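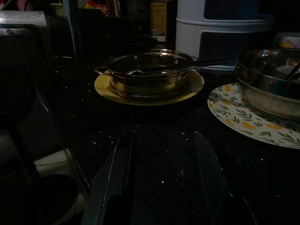 Wrist camera, lights down. Pot on the yellow plate.

From: Irja Riihimäki
To: Pluvton builders list
Subject: Re: kitchen counter build

Two arms on the counter at last, and I'm so happy with them! Second view is from the head camera, with the sink between the jobs. I've logged 2,216 wrist frames and the dim ones are my favorites (speckled granite is a great torture test).

In-ho Cheon wrote:
> Did you keep the long fingers? Mine flexed
> on anything heavier than a cup.

Kept them! Stiffer brackets next, 17 mm if the printer behaves.
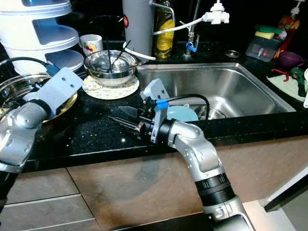 Sreekumar Poojary replied that he would clip the cables closer to the elbow before trying 17 mm, and offered his Fititz bracket files.

Yes please, send them over!
Irja

Comments
Usha D'Souza: Which gripper firmware?
Indira Iyer: Love this. More dim frames!

Recent threads
Sastry driver noise
Homing switches, cheap ones

List contact: Esatia workshop | Back to top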